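Home | Workshop | Projects | Odds and ends | About

The little green conveyor, part two

Posted on a Saturday, filed under Workshop
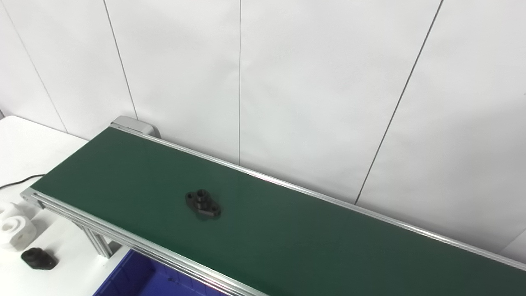

What I wanted it for

I said in the last post that I would write up the conveyor properly once it had settled into its place by the wall, so I'm doing that now.

I make and finish small batches of flanged bearing holders. They are black, oval at the base, with a hole at each end for the bolts and a raised round part in the middle with a bore through it. Most of them go to Jallero, who fit them to seed-cleaning machines. It isn't exciting work but it is regular, and a batch is usually 114 pieces because that is what fits in their crate.

Until this winter I did the whole job on one white table. Parts came in on the left, got deburred and checked in the middle, and went into the crate on the right. The trouble was that the right-hand side filled up before I'd got far, and then I'd start stacking, and stacked parts mark each other. I'd also lose track of which ones had been checked. I once did the same row twice and only noticed when I got to the end and had time left over.

A longer table would have helped, but there is a door in the way. A belt could go across the room at an angle where a table couldn't, since I only need to reach one end of it.

Buying it

I looked at new ones and closed the page again. The one I ended up with came from a clearance sale at Skestelau, a packaging firm that was moving premises. It has a dark green belt, smooth and matt, with aluminium rails down both sides. The near rail is slotted profile, the same sort of stuff as the legs, so you can bolt things to it without drilling. That was what decided me. I have a drawer full of T-nuts left over from the shelving and I knew I'd use them.

It came in two trips in the back of the car with the seats down. The frame went in diagonally and stuck out over the handbrake. I wouldn't do it again on a main road.

Putting it up

The legs were straightforward. The floor in here drops towards the door, so I packed one side with 4 mm ply and left it at that. I had meant to fit adjustable feet, and I still might, but the ply hasn't moved.

Getting the belt to run true took most of an evening. If you've never done it, the rule I was given is to turn the adjusting screw a quarter turn, let the belt go round several times, then look again. I didn't believe it needed that much patience and kept turning the screw too soon, so the belt wandered over to one side, then to the other. When I did as I'd been told it came right in a few goes. I put a pencil mark on the frame so I can see if it drifts.

The grey cover on the far end needed a wash and nothing else. It has a curved top and collects dust from the wall side, where I can't easily get at it with a brush. I use the vacuum with the thin nozzle.

How the table fits in

The white table now stands up against the left end of the belt. I do all the handwork there and then put each part on the belt when it has been checked. If it's on the green, it's done. If it's on the white, it isn't. I don't need any trays or labels for that, and if I'm called away in the middle I can pick up again without thinking.

The black parts are easy to see on white and a bit less easy on dark green. I noticed this the first afternoon when the light was going. I've moved the lamp since and it's better, though a paler belt would be better still. Frandsen do a replacement in light grey, but the price of it was nearly half what I paid for the whole conveyor, so the green one stays until it wears out.

I've also been keeping some of the white plastic housings on the table, the blocky ones with the big round opening. They're for a different job and I should really find them a shelf. They take up the corner I'd like for the tea.

What I'd change

The speed, mainly. It's slower than I need at the lowest setting I'd call useful and too quick at the next one up. Zerudeck make a small controller that should sort it out and I've put it on the list for February.

The height is slightly wrong too. The belt ought to be exactly level with the table. I could cut the table legs down, but I use that table for other things, so I've been leaving it.

And I need to do something about cables. I have clipped up the ones along the wall, but there's always one on the table itself that has to go somewhere.

Next time I'll write about the crate end, where I'm trying out a sloping board lined with old carpet. It works for the first 6 or so parts and then they start to bunch up, so there's a bit more to do.

3 comments | 5 shares

Recent posts
The little green conveyor, part one
Sharpening countersinks by hand
A shelf for the long offcuts
Cleaning out the T-nut drawer
Why I stopped using the blue tape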